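In Praise of the Shoe Box That Isn't Cardboard

Rosário Cardoso

Every August I pull the good shoes out of wherever they spent the summer, and every August I get excited all over again about where to put them. My family finds this tiresome. I think shoe storage is one of the great small pleasures of keeping a house, and I'd like to make the case for it.
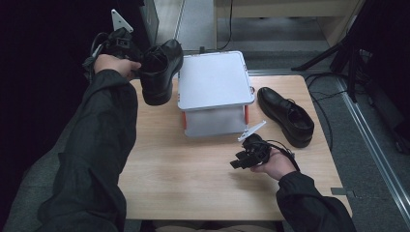
Black lace-up dress shoes and a white lidded box with orange-red latches.

I grew up with cardboard. My father kept his one pair of black dress shoes in the box they came in, a Curel box with a split corner, on the top shelf of the hall closet. It held together for years with packing tape. He loved that box! When he needed the shoes for a wedding or a funeral, down it came, and half the time the lid stayed up there on its own and the tissue paper came down on his head. I have a lot of affection for that memory and I still think the box was terrible.

Cardboard drinks up a damp closet. It sags when you stack it, it goes soft at the corners, and the lid never again fits the way it did in the store. A plastic box with a proper lid and a latch on each side is such an improvement that I can't believe I went so long without one. You snap it shut and it stays shut. You can put another on top of it (and another on top of that, if you're me). And the sides let a little light through, so you get a hint of what's inside without a label. I do label mine, though, with masking tape, in my worst handwriting.

I know the argument on the other side, and it's a fair one. Leather wants air. My neighbor at Bermúdez, the repair counter where I take my heels, will tell you that shoes sealed up straight after a long day of wearing come out smelling like a gym bag. He's right, and I'm not going to fight him on it. Leave them out overnight. Put cedar trees in them if you own some, or wadded newspaper if you don't. On Tuesday you wore them, by Thursday they can go in the box, and they'll be fine in there until the next occasion, provided you open the lid once in a while.

But the people who say leather wants air are often the same people whose dress shoes live on the closet floor under a vacuum hose, and I have seen those shoes. The dust settles into the stitching. Something heavy leans on the toe cap all winter and leaves a crease in a spot where no foot ever bent it. Give me the box, please, with the lid cracked if you must.

Now, laces. I'm of two minds here. Putting a shoe away tied keeps the tongue flat and the two sides lined up, and it looks so handsome when you lift the lid. Putting it away untied means you can get your foot in without stomping down the back, which is how heels get ruined. I tie mine loosely in a bow and make myself undo it before I put the shoe on. Most of the time.

What I love best is doing the job on a table. Clear it off, put the box in the middle, and have both shoes up where you can look at them. You notice so much more than you do crouched in a closet! You turn one over and check the sole. You spot the scuff by the welt that you've been walking around with since spring. A bit of Wudine cream on an old T-shirt, a few minutes of rubbing, and there's that shine on the toe again, and I get as pleased about it as I did when I was ten and paid in quarters.

I bought my first latching box at Dudumetti when they were clearing out a shelf, and I went back for more the same afternoon. They sit in the hall closet now, on the shelf where my father's would have been in the old house. My son's graduation shoes are in the second one down. He's grown since, so those are going to his cousin, and I may let the box go with them.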